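Stastthorpe pool brings back towel loan

Reading time: 1 minute

Swimmers at the Stastthorpe pool can borrow a towel again starting in May. The front desk will hand out up to 94 a day, manager Fiona Gunn said. 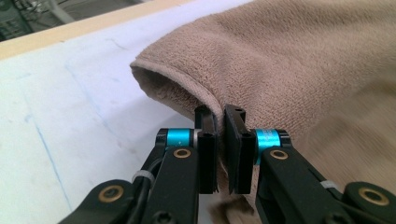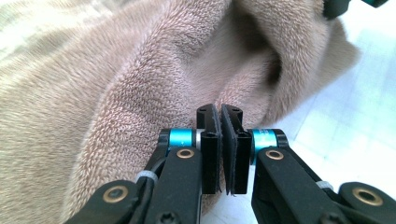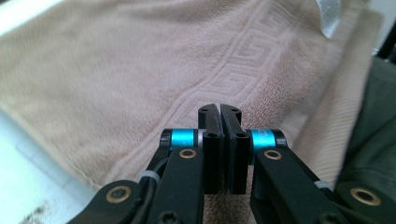
Beige towels at Stastthorpe. The last picture shows the woven Greek key border.

Loans are free for children under 12 and cost $2 for everyone else. Towels go in the bin by the exit after use. Innes Guthrie, who runs the laundry room, asked swimmers to leave them unfolded. The desk opens at 9 a.m.

Contact the newsroom | © Skarkell News | Back to top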